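4.2 Setting out the letter plate

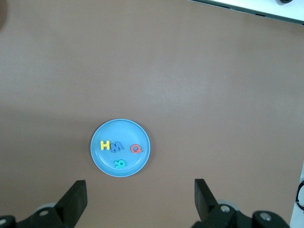 Fig. 7 – Foam letters on the round blue plate. H, M and Q across the middle, one letter below.

The Tonevow letter set contains 40 foam letters and 2 plastic plates. Use one plate per child.

1. Clear the tabletop and wipe it with a dry cloth.

2. Place the plate on the table with the raised rim facing up, within easy reach of the child.

3. Choose the letters for the session from the word list (part no. 379). Four letters are enough for a first session.

4. Lay the letters flat inside the rim. They may touch but must not overlap.

5. Turn at least one letter on its side. The child should find the right way up before naming it.

6. Ask for each letter by name, then by colour.

Note: Dark letters show up less well against the blue plate. For children who find this hard, begin with yellow or red – see section 4.5 for colour order.

Note: M can be read as W when turned over. Accept either answer at stage 1.

CAUTION: Foam can be bitten through. Do not leave children under three alone with the letters. Throw away any letter that is torn or has pieces missing.

7. After use, count the letters back into the tray.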